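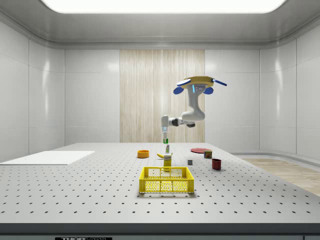 Item in the air, crate waiting. Gripper shootout, sim edition 🧵

1/ OK so I've been promising this thread since February and I finally have enough runs to say something. I compared two grippers on the same simulated arm, same table, same pile of groceries. One is the Baird, skinny two-finger thing. The other is the Niltbridge, big flat pads.

14 replies · 38 reposts · 295 likes

2/ The job is dumb on purpose. Pick a thing up off the table, put it in the yellow crate, go again. I run everything in Trollholm, which is the little sim setup I've been building at night on my own very tired desktop.

3 replies · 61 likes

3/ Total so far is 2,347 attempts. Of those, 2,089 ended with the item in the crate and staying in the crate. I don't give credit for bouncing off the rim, even when it looks cool.

9 replies · 4 reposts · 112 likes

4/ Skinny fingers first. They're great on anything tall with a cap. You come straight down, close, lift, done. They also sneak in next to a neighbor without knocking it over, and on a crowded table that's worth a LOT.

2 replies · 57 likes

5/ Where they drove me nuts: the banana. Grab it a little off center and it swings around like a weather vane on the way up. I added a second or so of settle time before the move and that helped, but now every banana run is slow and I resent it.

21 replies · 7 reposts · 184 likes

6/ Wide pads love fruit. More contact, less spinning, and I could drop the grip force way down. I was ready to declare a winner right there (I had the post typed out and everything!) and then I went and put fruit in a bowl.

5 replies · 66 likes 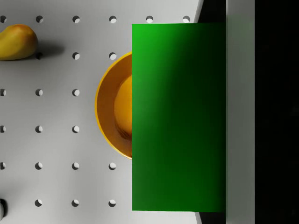

7/ With pads that size you need clearance on both sides, and a bowl doesn't give you much. My planner kept trying to come in flat against the rim. I ended up rotating the wrist and starting the approach from higher up, and I'm still not happy with it.

6 replies · 2 reposts · 73 likes

8/ Then there's the close-up camera problem. The finger blocks a huge chunk of the view right when you want to see what you're grabbing. I was re-detecting the fruit on every step like a genius, so the target kept hopping around each time the pad slid over it.

11 replies · 5 reposts · 129 likes

9/ What I do now: lock the target while it's still in full view, then trust the arm for the last stretch and leave the camera out of it. Nektarios Xenos suggested this to me ages ago and I said nah. Sorry, Nektarios. You may collect one coffee.

8 replies · 91 likes

10/ Controller notes for the three people who care. I started with plain position control and it was fine until contact, then the cube would shoot out sideways like a bar of soap. Switched to the Estora controller with a softer close and most of that went away. Tuning took me two evenings and a bag of pretzels.

4 replies · 1 repost · 48 likes

11/ If you made me choose today? Skinny fingers for a mixed table, pads if you're only doing produce. Ask me again after I fix the bowl approach, my opinion is pretty flimsy on that one.

12 replies · 3 reposts · 102 likes

12/ Next up is 300 more runs with the lighting shuffled, then cups. I've been dodging cups. Do you all grab by the rim or by the body? Show me your worst cup grasps please.

33 replies · 6 reposts · 140 likes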